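Course: Workplace Organization for Small Workshops
Handout for Unit 4: The Bench Surface and What Is Left On It
Clumbridge Evening School, November term

1. Where we are

In Unit 3 we spoke about walls: rails, hooks, hanging baskets. Now we come down to the bench itself. Most of you wrote in the homework that your bench is "for work." Then please look at your own list of what was on it. In nearly all the lists, more than half of the objects had no connection with the job of that hour.

For this course I use three words, and I ask you to use them in the same way in your reports.

Working item: a thing needed for the job which is open now.
Waiting item: a thing for a job which is not open, but will be.
Stray item: a thing which no one at the bench can connect with any job.

A waiting item is allowed on the bench only if it has a marked place. A stray item is moved at the end of the shift, also when it is small.

2. Gloves

A glove is the most common stray item. People take it off to do something fine with the fingers, such as pushing in a plug, and put it where the hand happens to be. Ukness, the packing firm we visited last term, counted its gloves at the end of each shift for a while and found 14 without a partner. They solved this with a clip at each bench end. The clip holds a pair, never a single glove.

Remember also that coated gloves pick up dust and small chips on the palm side. Shake them over the bin before you hang them, and not above the bench.

3. Adapters and cords

A power adapter should stay together with its device. When the two are separated, somebody has to read the small print on the label and compare voltages, and in the worst case somebody does not read it and only tries if the plug fits. Write the name of the device on the adapter with a paint marker, or put a tape flag on the cord close to the plug.

For cords we use the rule from the Zeller workbook: if the cord is longer than the distance it must go, the rest is folded and tied. Do not wind it tightly around the adapter, as this bends the cord at its weakest point.

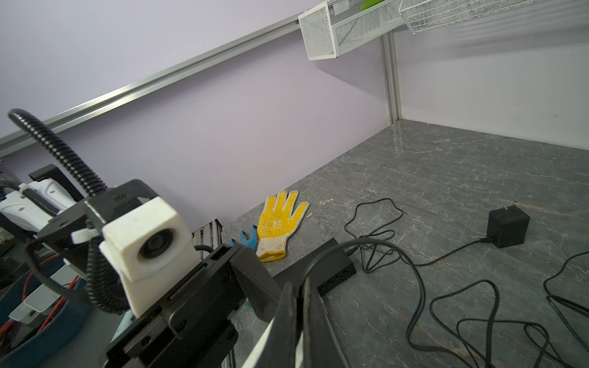
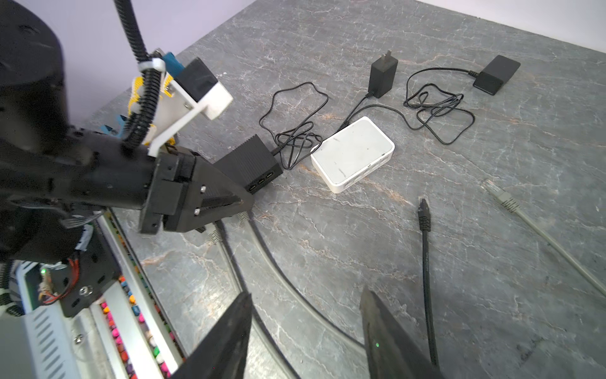 Marble-patterned bench top, small items on it.

4. Network parts on a work surface

Small switches and small computers are difficult to classify. They are light, so they are placed anywhere, and later nobody wants to touch them because something may be running. My advice is to decide early if the switch belongs to the bench or to the wall. If it belongs to the bench, give it a tray with a low edge. If it belongs to the wall, fix it there and label both ends of each cable.

Keep the tray away from liquids, and leave free space on the sides where a device has fins or slots. A cloth or a glove put on top of a warm case is a bad habit — I have seen this in good workshops also.

5. Baskets

A basket at the wall is useful for items that you take many times in a day. It is not a good place for small screws, labels or offcuts, which fall through or hide at the bottom. The Ogola method gives every basket one family of things and one card with the name of the family. If you cannot write the card in 2 words, the basket has too many families.

Empty the basket fully one time per month. Wipe it, and put back only what agrees with the card.

6. Cleaning a polished top

Polished surfaces show smudges and small fragments quickly. I consider this an advantage. First lift the items; do not push them, as grit under a metal case makes scratches. Then brush the crumbs toward yourself into a pan. Then wipe with a damp cloth, and after it with a dry one. Marks on the wall behind the bench are cleaned in the same round, otherwise they are forgotten.

7. Homework

Choose one bench, at work or at home. Write down every item and give it one of the three words from section 1. Then clear the strays and note how long you needed. The report should have some 520 words. Drawings are welcome, but they do not replace the text.

For the next unit please read the chapter on floor marking and bring a measuring tape.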